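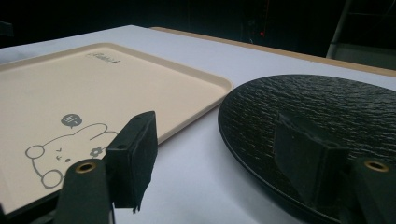
Figure 6. Tray on the work table.

6. Setting up the drying table

This section covers placement of the table, fitting of the trays and the first drying run of the Diken herb and seed dryer. Complete section 5 (Unpacking) first. Do not connect the dryer to the power supply until step 7 of this section.

6.1 Choosing a location

1. Select an indoor location with a level floor. The floor must support the dryer, the table and a full load of plant material.
2. Leave a clearance of 18 inches behind the dryer. The exhaust vent is on the rear panel and must not face a curtain, a bed or stored paper goods.
3. Check that a grounded wall outlet is within reach of the power cord. The dryer draws 820 watts at the high setting. Do not use an extension cord.
4. Keep the dryer out of direct sun. Sunlight on the front panel causes the temperature sensor to read high, and the heater will cycle off early.

CAUTION: Do not operate the dryer in a bathroom, a greenhouse or any room where the walls or windows collect water.

6.2 Preparing the trays

1. Wash each tray by hand in warm water with a small amount of dish soap. Rinse and let dry fully.
2. Do not put trays in a dishwasher. Trays that have warped will not slide into the guides and cannot be flattened again.
3. Spread seed heads, leaves or petals in a single layer. Stems thicker than a pencil should be split lengthwise.
4. Keep material below the top of the rim. 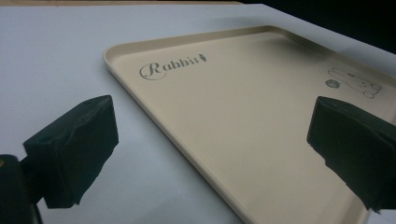
5. Label each load with the plant name and the starting weight. Weight is the only reliable way to judge when seed is dry enough to store. A load is ready when two readings taken an hour apart are the same.
6. Slide the trays into the guides from the bottom up. If the load does not fill the dryer, leave the upper guides open.

NOTE: Mint, sage and other strongly scented herbs should be dried separately from seed intended for sale or exchange. The scent does not affect germination, but it is difficult to remove from cloth storage bags.

6.3 First run

7. Plug in the power cord. The standby light comes on.
8. Set the dial to LOW and the timer to 16 hours. Press START.
9. Confirm that air is moving at the rear vent. If there is no airflow, press STOP, unplug the dryer and see section 9.
10. Rotate the trays front to back once, at the midpoint of the run. The dryer may be opened while running, but the door should not stay open longer than needed.
11. When the timer ends, leave the door closed until the fan stops.

CAUTION: The inside walls and the tray guides stay hot after the fan stops. Use gloves when removing trays.

A slight smell from the heater is normal during the first run. If it is still present on the third run, contact the Risgate service desk and have the serial number ready. The number is stamped on the lower rear panel.

6.4 Storage between seasons

Unplug the dryer, wipe the interior with a damp cloth and leave the door open overnight. Stack the trays flat with a sheet of paper between them. Clean the intake filter before the dryer is put away and again before the first use of the new season. Replacement filters are listed in section 11.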